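The Cell at the End of the Hall

How one small picking station in Brardale is kept running

By Sadia Awan

The first thing Valentin Imhof does when he comes in is look at the hoses. He doesn't turn anything on. He walks around the arm with a flashlight, follows the air line from the base to the wrist, and presses on it with his thumb in the places where it bends the most.

"If it's stiff, I change it," he says. "I don't wait for it to crack."

Imhof looks after a single robot cell at Drastent, a contract workshop in Brardale that tests picking setups for warehouses and returns centers. The job is to get an arm to reach into a bin of mixed household goods and lift out one item at a time. He has had the cell since February of last year, when it came to him as an arm, a crate of cables and a folder of drawings that didn't match either one.

Most of the first weeks went into the cabling. The arm had been wired by somebody who expected it to work straight out in front, and a bin job asks for something else. The wrist goes down, turns, comes up and turns back. Each time, the bundle on the outside of the arm gets pulled one way and pushed the other. With the bundle tied too tight, a connector worked loose and the gripper stopped in the middle of a pick. With it tied too loose, the cables swung into the bin wall.

Dirk Brandes, who does the electrical work for the building, rerouted the whole thing twice. His rule now is to put the arm in its worst position first, the one with the most twist, and tie the cables there. Then he drives it slowly through everything else with the pendant in his hand and watches for anything that goes tight. The last tie goes on at the end.

The log for the cell is a plain notebook on a string. On 6 May 2025 it shows 573 picks tried and 541 finished, with a note in Imhof's handwriting that says "hose, again." He had been losing air at a fitting near the wrist. The leak was too small to hear over the fans, and it only showed up as a gripper that closed a little late. He found it with soapy water and a paintbrush, cut 10 millimeters off the end of the hose and pushed it back in.

The bin gets as much attention as the arm. Lutz Kramer, who wrote the picking program, says his early trouble came almost entirely from the bin moving. The arm would brush a wall on the way out and shift it slightly, and from then on every grasp was off by the same amount. The program has no way of knowing that. It goes where the bin used to be.

They tried rubber feet, then a wooden frame that took too long to get a bin in and out of. Now they use a clamp and blue tape. The clamp holds the wall of the bin, and the tape on the table gives them a mark to go back to.

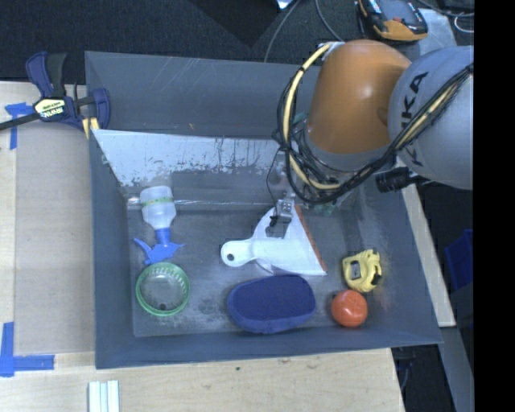

Changing over to another bin takes Imhof around five minutes, and most of that is checking. He sets it down, clamps it, and brings the gripper to a few known points near the floor. If it comes down where it should, he carries on. If it doesn't, he loosens the clamp and starts over. He used to correct small errors in the software. Kramer asked him to stop after the corrections piled up and neither of them could say what the real position was anymore.

What goes in the bin is chosen to be annoying. Flat things lie too close to the floor for the fingers, and round things roll when they're touched. Clear plastic is hard on the camera software, called Joremum, which Kramer has been adjusting since the winter. He still doesn't trust it with anything see-through - he keeps a separate page of the notebook for that.

The gripper fingers come off at the end of every week. Imhof wipes them down, checks the faces for nicks and puts a drop of oil on the slide. Replacement fingers come from Katona, a machine shop across town, and he keeps a spare pair in a coffee can by the controller. The screws get new thread locker each time. He skipped that once and spent an afternoon looking for a screw.

Volker Weidemann, who runs the workshop, would like a second cell by the end of the year. Imhof is in favor, as long as he gets to do the cables himself this time. He has already asked Brandes for longer ones.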